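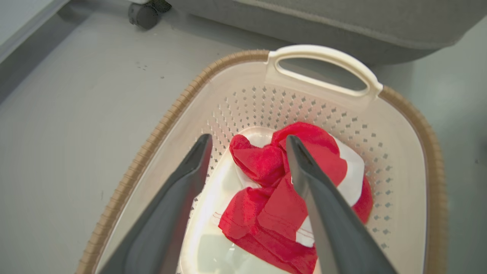 Cristóbal Ibarra schreibt, bei ihm bleibe dieselbe Maschine auch immer kurz vor dem Schleudern stehen, und ein neues Flusensieb habe daran nichts geändert. Er frage sich, ob es am Ablauf liege oder doch an der Elektronik, und ob jemand den Fehler schon dauerhaft wegbekommen habe.

Ticket 2779
Gerät: Onow Frontlader, 6 kg
Standort: Stuladstead, Waschküche im Keller
Status: gelöst, unter Beobachtung
Bearbeitung: Luana Amaral

6 Kommentare

Ich trage meine Schritte hier gesammelt ein, da die Antworten inzwischen über mehrere Einträge verteilt sind.

Fehlerbild: Das Programm läuft normal an, zieht Wasser, heizt und wäscht. Nach dem letzten Spülgang pumpt die Maschine ab, versucht anzuschleudern, bricht ab und verteilt die Wäsche neu. Nach mehreren Versuchen bleibt sie stehen. Im Display läuft die Restzeit nicht weiter, eine Fehlernummer erscheint nicht. Die Tür lässt sich nach kurzer Wartezeit öffnen. Die Wäsche ist tropfnass, in der Türmanschette steht Wasser.

Schritt 1: Flusensieb
Herausgedreht, vorher über den Notablauf entleert. Im Sieb eine Büroklammer und Fusseln, nichts, was die Pumpe blockieren würde. Das Pumpenrad lässt sich mit dem Finger in kleinen Rucken drehen, das ist bei diesem Motortyp normal. Gereinigt, eingesetzt, Testlauf. Fehler unverändert.

Schritt 2: Beladung
Einzelne große Teile lösen bei diesem Modell gern die Unwuchterkennung aus. Also Testlauf mit gemischter Wäsche, Trommel halb voll. Bricht ebenfalls ab. Danach leer geschleudert, das geht beim ersten Mal durch. Beim zweiten Mal nicht mehr. Damit war für mich die Beladung als alleinige Ursache vom Tisch.

Schritt 3: Aufstellung
Wasserwaage auf den Deckel, längs und quer. Vorne rechts war der Fuß locker, die Kontermutter saß nicht an. Ausgerichtet und gekontert. Die Maschine steht jetzt ruhiger, der Abbruch kommt trotzdem.

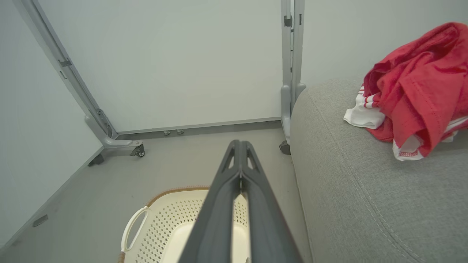

Schritt 4: Ablaufschlauch
Schlauch am Siphon abgezogen und in einen Eimer gehalten, Programm Abpumpen gestartet. Das Wasser kommt mit vollem Strahl und die Maschine schleudert danach ohne Murren. Wieder an den Siphon angeschlossen: Abbruch. Das Ganze wiederholt, gleiches Ergebnis. Der Fehler sitzt also hinter der Maschine.

Schritt 5: Siphon und Leitung
Das Haus ist von 1981, der Wandanschluss vermutlich auch. In der Schlauchtülle am Siphon steckte noch der Rest einer Verschlusskappe, die beim Anschließen nicht vollständig ausgeschnitten worden war. Daran hatte sich ein Pfropfen aus Flusen und Waschmittelresten gebildet. Entfernt, Tülle mit dem Messer sauber ausgeschnitten, Siphon zerlegt und gespült. Das Rohr dahinter war frei, soweit ich mit der Spirale gekommen bin.

Ergebnis: Vier Läufe hintereinander ohne Abbruch, davon zwei mit voller Trommel. In der Manschette bleibt nur noch die übliche kleine Menge Wasser.

Zur Frage von Cristóbal: Ich würde mit dem Eimer anfangen. Das dauert zehn Minuten und man braucht nur einen Schraubendreher für die Schelle. Schlauchende dabei nicht auf den Boden legen, sonst läuft die Trommel von selbst leer und der Test sagt nichts aus. Läuft es in den Eimer genauso schlecht wie in den Siphon, ist die Pumpe der nächste Kandidat, danach der Druckwächter mit seinem dünnen Schlauch. Die Elektronik käme bei mir ganz zum Schluss.

Offen: Der Kundendienst Rangel in Rornden wollte zurückrufen wegen der fehlenden Fehlernummer. Bisher kein Anruf. Das Ticket bleibt bis Ende Januar offen, dann schließe ich es.

200 Mal geteilt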